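Section 4: Setting up the spoon task

I wrote this for new members of the Skendale club, so if you've already done the wiring section and your arm wakes up without twitching, you're in the right place! Souad Amrani tried my first draft and made me fix most of it (last changed June 2020).

1. Clamp the base to the bench before you plug in anything. Give it a tug. If it wiggles, do it again.

2. Put the big bowl where the arm can reach it with its elbow still a little bent. Fill it with trail mix, 300 grams if you're weighing.

3. Set the small dish closer to you, well inside the arm's reach.

4. Open the gripper, slide the spoon handle in, and close it slowly. I like the handle hanging close to straight down, but play with it.

Note: check the sleeve on the gripper tips first. A torn one lets the spoon spin, and then you'll be chasing raisins all over the shop.

5. Load the Plotdale file and set the speed to 30 percent. Please don't go faster on your first day.

6. Step through the poses one at a time with your hand near the stop button.

CAUTION: keep fingers out of the bowls while the servos are powered. Anyone with a nut allergy should tell us, and we'll switch to dry beans.

Poses with the spoon, bowl and dish:
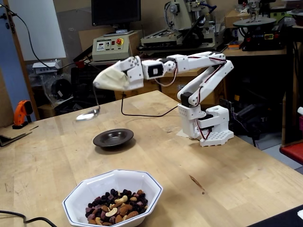
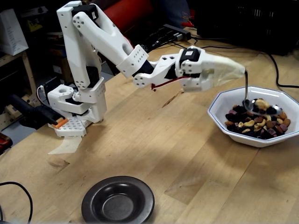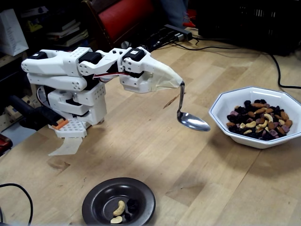
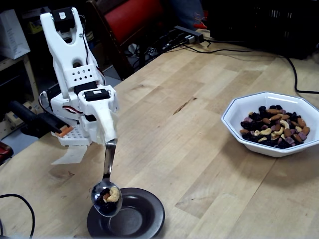

7. Run the whole cycle, then let the servos rest for 60 seconds. They get warm, the wrist one especially.

8. If the scoop keeps coming up short, lower the dip pose by a tiny bit and save it under a new name. Don't overwrite mine, I'm attached to it!

Cable routing is in Section 5.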